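Brindine Knitting Pattern Text Collection

README, last updated 5 April 2018

Welcome, and thanks for stopping by! Brindine is a collection of 256 knitting patterns typed out as plain text, most of them for jumpers, cardigans and vests, with a small pile of socks and tea cosies that I couldn't bear to leave out. It grew out of a box of handwritten sheets from the old Flinmont wool shop, and it has kept me company through a good many rainy evenings.

What you get

Each pattern lives in its own text file, named by garment and then by number. The patterns folder holds the lot, and the notes folder holds my remarks on anything I had trouble reading (a few of those sheets had clearly spent time near a teapot). There is also a file called stitches.csv, which lists the stitch names used in the patterns alongside the short forms. Where a sheet used its own odd spelling I've kept it in the pattern and put the usual one in the list, so a search for either should get you home.

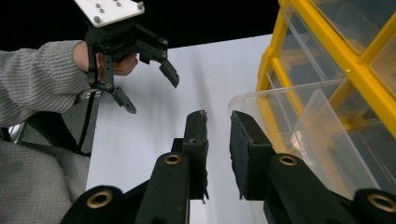

Ribbing gave me more grief than anything else in the collection, and I'd ask you to read this bit before you sort or count by stitch. The old sheets use "rib" for the stretchy band at a cuff or hem, and also for an all-over fabric. A grey jumper with its ridges carried along the forearm to the wrist belongs with the second lot, so the stitch column says "rib, all over" for sleeves like that and "rib, band" for the rest. I went back through 103 patterns to fix this in January, and if you have an older copy, please do swap it for the new one.

Known gaps

Yarn weights are missing from 18 patterns, and 11 have no sizes beyond "to fit a lady". I haven't guessed at either. Colour names are as written, including "mouse" and "wet slate", and I've made no effort to match them to modern shades.

Using it

Knit from it, study it, print it for your gran. If you find a mistake, send me the file name and the line, and I'll mend it in the next update. Charts for the lace patterns are still to come, once I've worked out a tidy way of typing them.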